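Chapter 15
What "Sold Out" Means

Pages in this chapter: 558 Opening case. 559 Terms to know.

Opening case

In September the band Zitedach announced that its show at the Clivano, a mid-size hall with a balcony and a standing floor, had sold out in 15 minutes. The promoter, Allstead, put the news on its own page before lunch. By dinner it had been repeated by a local paper, two radio stations and a long list of fan accounts. A second night was added the next morning. Anyone who wanted a ticket to the first night could still buy one, at a higher price, from the same website that said there were none.

Most people who read that story took it to mean that every seat in the building had been bought by somebody who planned to sit in it. Perhaps it did mean that. The announcement didn't say so, and this chapter asks you to notice how little it did say.

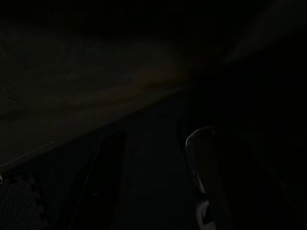
Figure 15.1 Table edge in low light.

Start with the word "sold." A hall has a legal limit on how many people it may hold. The number of tickets offered to the public on the first morning is nearly always smaller than that, and sometimes much smaller. Some seats go to the band's guests. Some are held for sponsors, some for the fan club, some for the hall's own members, and some are kept back in case the sound desk turns out bigger than planned. When the tickets in one of these groups are gone, a promoter can say that the "allotment" has sold out, and a tired reporter may leave out the word allotment. You'll meet held seats again in Chapter 20, where we look at how a tour makes its budget.

Then there is "out." A show can be out of tickets at 10 in the morning and have plenty by late afternoon, when held seats are released. It can be out of the cheapest tickets only. It can also be out because a reseller's software bought a large share in the first few minutes, and those tickets are now sitting unsold on another site, waiting for a fan who may never come. From the street, all of these look the same. The sign over the door reads SOLD OUT in each case. 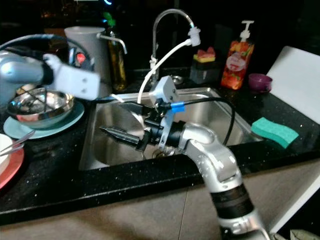

The trouble is that everyone who could correct the record has a motive to leave it alone. The promoter wants the second night to move. The hall likes the look of a busy calendar. The band's manager will carry the phrase into the next round of talks, where it may be worth real money, and the fans who got in enjoy having beaten the fans who didn't. Even a paper that doubts the claim would need the hall's ticket records to disprove it, and halls rarely open those records to reporters who ask.

None of this makes the claim false. Plenty of shows do sell every ticket, fast, to people who love the band. A student of the music business should simply be slow to treat the phrase as a measurement. It is a piece of advertising that sometimes happens to be accurate.
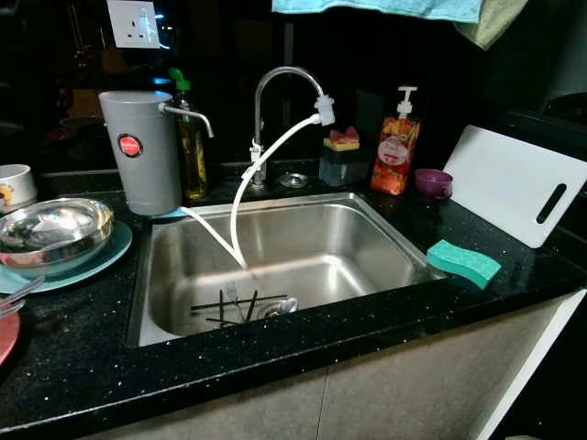 Figure 15.2 Countertop with sink and water purifier.

Better evidence exists, though it takes patience. The MacKinnon Theater, which hosted Zitedach two nights after the Clivano, keeps a record of tickets scanned at the door. Scans tell you who came in. They tell you nothing about what was paid, and a free ticket scans exactly like a full-price one. Gross sales, when a promoter chooses to share them, tell you about money and very little about bodies. Put the two side by side and you begin to have something. Most of the time you'll be given one of them, picked by the person whose case it helps.

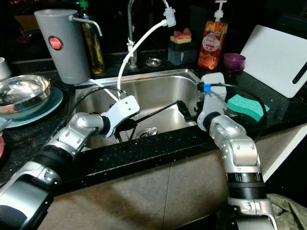

Tour reports deserve the same care, including the ones in trade papers. A promoter sends in the numbers for a string of dates, and the strong nights tend to arrive sooner than the weak ones. Some weak ones never arrive. Think of the round metal strainer at the bottom of a kitchen sink: whoever looks at it afterward learns what it caught and can only guess at what went down the drain. A list of top-earning shows works on the same terms - you are reading what was kept. Before you draw a trend from such a list, ask how a half-empty night would have gotten onto it.

Terms to know

Capacity: the most people a hall may hold for a given show. It changes with the stage plan, so one building may have several.

Allotment: a block of tickets set aside for one kind of buyer or one seller.

Hold: a seat kept off sale, for now or for good.

Drop count: the number of tickets scanned at the door.

Paper: free tickets given out to fill a room. A room filled this way is said to be "papered," though seldom by the person who did it.

Before you read on

Find a recent claim that a show sold out. Write down who made it, what they stood to gain, and which of the terms listed in this section they used. If they used none of them, write that down too.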